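Lecture 7: Shared workspaces and collision checking for two arms

Olga Robles

Reading before the lab: the planner chapter of the course reader, sections on swept volumes and on time scaling. The node names below are those used in the Skoltatitz repository.

1. Why two single-arm planners are not enough

A planner for one arm treats everything else as a fixed obstacle. With two arms on the same table, each is a moving obstacle for the other, and a path that is free when it is computed may be blocked when it is run. Planning both arms as one system removes the problem in principle. The cost is a search space with twice the number of joints, and sampling planners slow down badly.

The lab stack takes a middle course. Each arm is planned separately, and a coordinator then adjusts the timing so that the two paths never claim the same volume at the same moment. If no timing works, one arm is replanned with the other's path as a constraint.

2. Geometry used for checking

Links are modelled as capsules. Grippers are modelled as convex hulls, one for the housing and one for each finger, and the finger hulls move with the opening width. A common mistake is to check with the gripper hull fixed at its closed width. The plan passes, the fingers open on approach, and the hulls overlap.

Cables are not in the model. The padding on the upper arm capsules covers part of the slack, but poses that wind the wrist past half a turn should be ruled out with joint limits.

3. The coordinator

Both paths are cut into 100 segments. For every pair of segments the checker stores free or blocked, which gives a grid with one arm's progress on each axis. A valid schedule is a path through the free cells that never moves backwards on either axis. Waiting is a straight step along one axis.

In the Odukoya test set the hard cases are all close handovers. Blocked cells fill the middle of the grid, and the free corridor is narrow or missing. 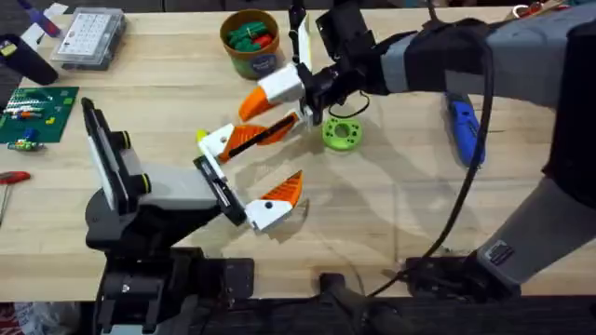

For these the padding on the fingers has to be reduced locally. The parameter is finger_margin, set to 3 mm in the handover zone and 7 mm elsewhere. The zone is a box in the table frame – not in either arm's base frame – and an error in the base calibration eats directly into the margin. Run the calibration check before changing it.

4. Lab task

Load the Irkier log, which holds 2,189 joint samples per arm. Rebuild the grid, plot it, and mark the schedule the coordinator chose. Then repeat with finger_margin at 7 mm throughout and state whether a schedule still exists. Hand in the plots and the script.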